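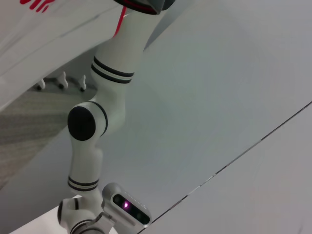
White robot arm, black bands and a great big pale surface behind.

Laundry Corner at Usora: the gallery

Welcome to the Usora gallery! We moved into our corner of the Erley building in March, and we've spent our days since then up to our elbows in fabric. Baskets, cloths, pouches, folding, unfolding, putting it all back again. I love it. There is something so satisfying about a plain white table and a heap of soft things waiting to be sorted, and I could happily look at a full basket for 15 minutes before touching a thing.

The next one is my favourite. Sage green with rows of little round holes along the front, a dip in the rim so you can reach in easily, and black fabric piled right up and flopping over the edge. Green and black look wonderful together! 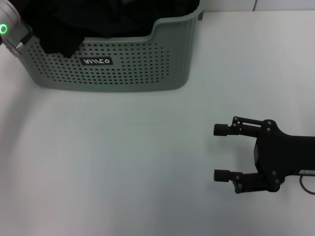
Jarman wants it known that dark fabrics are the hardest to sort, that every fold vanishes into the next one, and that anyone starting out should begin with pale tea towels and work up. Fair point, though I still reach for the black pile first. You learn to go by feel, find a hem, follow it to a corner and shake the whole thing out from there. We have 27 dark pieces in the Ultow set now and I'd gladly take 50.

The room itself deserves a mention too. Tall white panels all round, a black ceiling over the top of them, and one bright green pipe running across the dark that cheers me up every time I look up from the table.

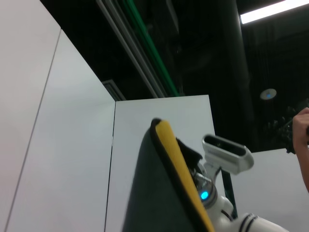
I was never keen on black ceilings before we came to Erley, but with the panels so pale it makes the corner feel snug, like a small room inside a much bigger one. Grey fabric looks lovely against the white as well, much softer than I expected.

More pictures to come once the Ultow shelves are up and the spare baskets have somewhere to live.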